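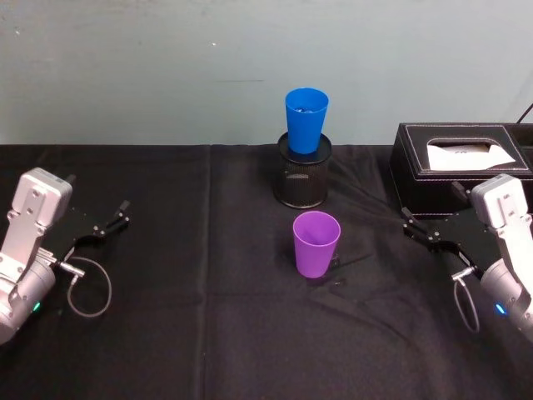

Both arms open and empty, cups and mesh holder in the middle

Hi all,

> Did you ever get the Matbridge fingers on both sides? And is the
> wrist camera worth the trouble, or do you just use the head view?

Yes to the fingers, left and right now, and I've done 200 tries at the cup task with them. I like them a lot! They close flatter than the Hendadell set, and a thin plastic cup doesn't squirm away when I grab it near the rim (the old ones drove me nuts with that).

The wrist camera I'm less sure about. It's great for lining up on a rim, but once the arm tips you get a whole lot of wall and the cups slide off into a corner: 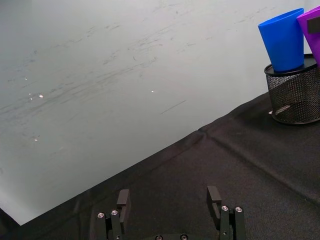

Wrist view, gripper open, blue and purple cups at top right

Black fingers over a black cloth don't help either — the pads nearly vanish. I may try a lighter cloth in March. For now I feed both views to the Mema controller and let it sort things out.

Has anyone run firmware 2149 with 2 wrist cameras at once? Mine drops one after a while and I can't tell if it's the cable or the hub.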